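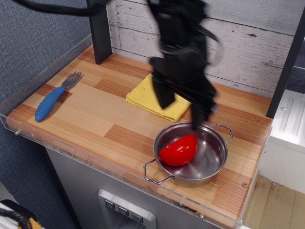 A yellow cloth and a little steel pot on the toy kitchen worktop.

Breakfast telly is losing its sofa

I switched on Good Day Skevness at half six this morning, tea in one hand and toast in the other, and the first thing Madalena Torres told us was that the sofa is going. Going! From February the whole programme will be done standing up at a tall desk, and the last hour is being handed over to a phone-in with Armindo Sampaio, who used to read the late weather.

I've watched this show nearly every weekday since I finished my degree, so I take it personally. The station, Brurkance, says it asked 1000 viewers what they wanted and most of them said "more pace". I wasn't one of the 1000. I'd have said fewer quizzes and please let Florêncio Gouveia finish a sentence.

He's staying, thank goodness, but only for the local headlines. The cookery slot has been cut to four minutes and the pet of the week is gone altogether – my mum has already rung me about that. A petition to keep the sofa had 865 names on it by lunchtime, one of them mine and two of them my sister's (she has two email addresses).

Alfredo Maglaya, who edits the programme, said on air that the desk will "feel odd for a week or two". The sofa itself is being auctioned for the Borkemham hospice, with bids starting at £200. I did measure the front room. It won't go round the corner by the stairs.

The new version starts at six, half an hour earlier than now.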